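Moen: household words for cloth and furniture

Hello, and thank you for stopping by! Moen is a word list of 314 everyday terms for fabrics, seams and seats, gathered by Siv Hägglund and Bhavana Nair from letters, mending notes and a good many long phone calls (bless everyone who picked up). Each row has a term, a plain meaning and the region where we heard it. Spellings are kept as people gave them, so please expect doubles. The latest batch went in during September, and corrections are always welcome. 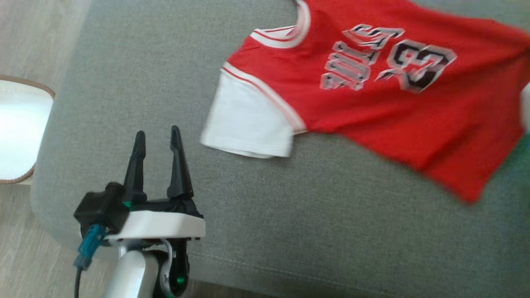
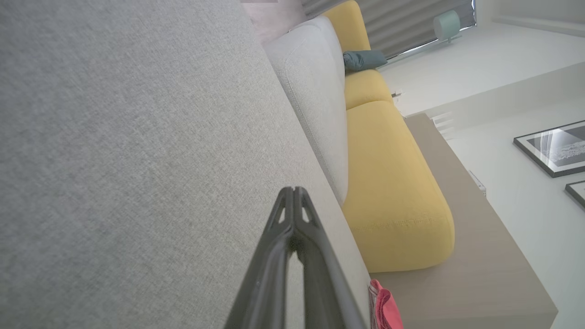

Both pictures: woven gray upholstery.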